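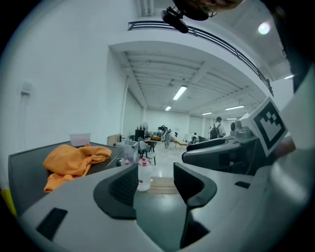

Radiator cold at the bottom, hot at the top
Asked by Ida Lammers, March 10, 2023

Hinrichs panel radiator, 18 years old, end of the run. Bled twice, no air. Is it sludge?

Bukow
Probably. Close both valves, take it off and flush it outside with a hose - note the lockshield turns first.

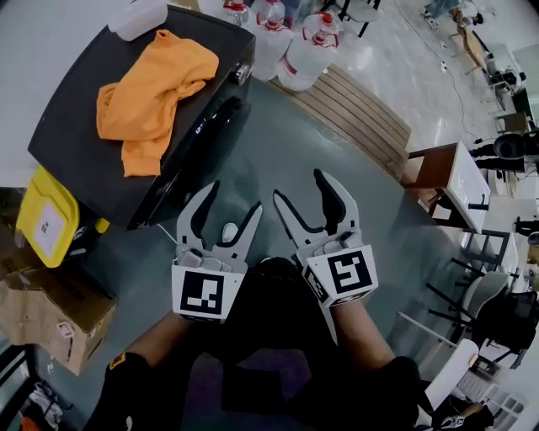
How much inhibitor goes in afterwards?
One bottle per 80 litres of system water, added through any radiator.

Jornham
Mine did this. Turned the pump up, slightly better.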